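Jondero: wrist-camera rendering and segmentation for our sim scenes

Hi! I'm Qistina, and I look after this repo, so if something's broken it's probably my fault. Jondero takes the recorded arm trajectories that come out of Ledus, replays them in simulation, and writes out wrist-camera views plus a label mask for each one. We use the masks to train the small segmenter that feeds the grasp planner (that one lives in its own repo, ask Elikem Nutsugah for access).

The current release has 1044 replayed episodes. There were 2767 in the first dump, but Leena Kemppainen went through them and threw out everything where the replay drifted away from the recorded joint angles. I was sad for an afternoon, then I trained on the smaller set and stopped being sad.

To get going, make a fresh environment, install from requirements.txt, and run replay.py with the path to an episode folder. It wants a GPU. It'll run without one, but go get lunch.

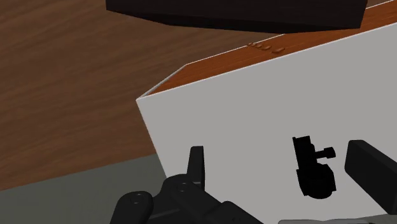

Masks come in 18 classes, and the list is in labels.yaml. The gripper is one class, both fingers and all the links together, which made life a lot easier for the planner folks. My advice is to look at a few views before you trust any color shortcuts! Four little orange-brown pieces sitting on a reddish-orange wooden panel are exactly what my old threshold script would happily swallow whole, and black shapes next to black fingers are no kinder to it. If you want outlines instead of filled masks, pass --edges. The outlines are computed at full size and then shrunk, so thin rims may look a bit chewed up.

Stuff I know is wrong:

Depth is saved in meters but the viewer still says millimeters. Trust the file.

Replays with 3 or more regrasps sometimes lose sync near the end. Toivo Ojala has a branch that resets the clock at each regrasp, and it seems better, but I haven't merged it yet.

Wood textures get resampled on load, so two runs with different seeds won't match pixel for pixel. Set --seed if you care.

Please don't edit labels.yaml by hand. Open an issue and Nelli Ahonen will add your class and rerun the masks, usually overnight. The next release should land in August, with the new lighting presets turned on by default.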